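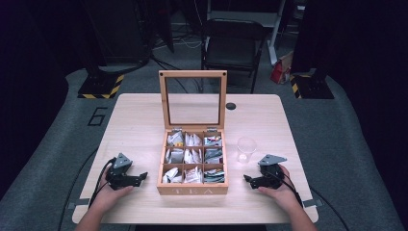
Ju-won Jeon wrote in to say my last shop checklist skipped the step stools completely, and could I please do the back room this time. Fair enough! So I walked the whole bookstore again, front to back, June 30, 2021.

Front door and mat – OK. The mat still curls at one corner, so I've taped it until the new one comes.

Memoir and biography wall – needs work. Someone (me) double-stacked the hardcovers on the top shelf, and it bows in the middle. I pulled 22 of them down to the bottom. Bracket screws tight now.

Paperback spinner – OK, but it wobbles when the Seol reprints are all on one side. Spread them out, please, even if it spoils the alphabet.

Step stools, both 2 of them – one OK, one out. The Skarkon has lost a rubber foot and it's in the office with a note on it. Don't bring it back out just because you're in a hurry!

Back room – failed, sorry. Wesico sent the whole Flasta poetry order at once, 591 copies, and the cartons were right across the fire exit. Moved now, and I've chalked a line on the floor 30 inches out from the door. Nothing goes past it.

Extinguisher – OK, tag good until September.

Author night seating – not checked, the chairs were out on loan. Ju-won, if you're reading, that one's yours.

Checked by Valquíria Assunção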